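Hetudico Home Helpdesk
Ticket 2869
Subject: Bredeo dark grey T-shirt won't fold flat, hem keeps puckering
Opened: Mar 19, 2021
Status: Open, awaiting customer

Customer wrote:
Hello, and sorry in advance for the long message! I bought two of the Bredeo T-shirts in dark grey back in October and I do love them, they're lovely and soft, but I can't for the life of me get them to fold. I lay one out on the table, smooth it down, turn the sleeves in, and by the time I get to the bottom the hem has bunched itself up into little gathers. The ones from Nendo go into the same drawer without any fuss. I've been washing at 40 and hanging them by the shoulders, if that helps at all.

Helpdesk reply:
Thank you so much for writing, and please don't apologise, we like a long message (it saves us asking!). The hanging is my first suspect. A soft jersey pulled down by its own weight can dry with a wavy hem, and then it remembers the wave every time you fold. Could you try drying the next one flat on a towel, with the hem patted straight while it's still damp?

Customer wrote:
Tried it, and the hem is better, thank you! The middle still sags when I pick it up, though, and the back layer goes its own way.

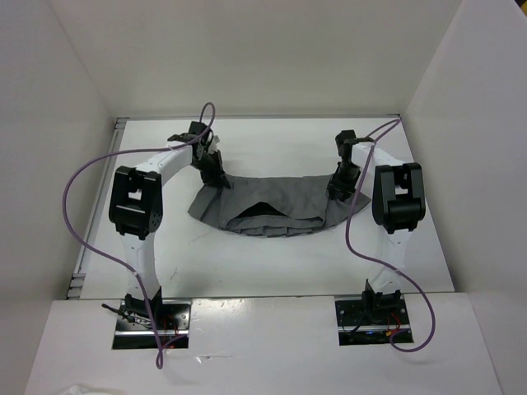
Helpdesk reply:
Ah, the two layers parting company, I know it well. Before you fold, slip a hand inside and smooth the back on its own, then lay the front down over it and run your palms outwards from the middle. When you do lift it, pinch both layers together at each side and keep a gentle pull between your hands. If it's still misbehaving after the next wash, do reply on this same ticket and we'll look at exchanging it under order 3081.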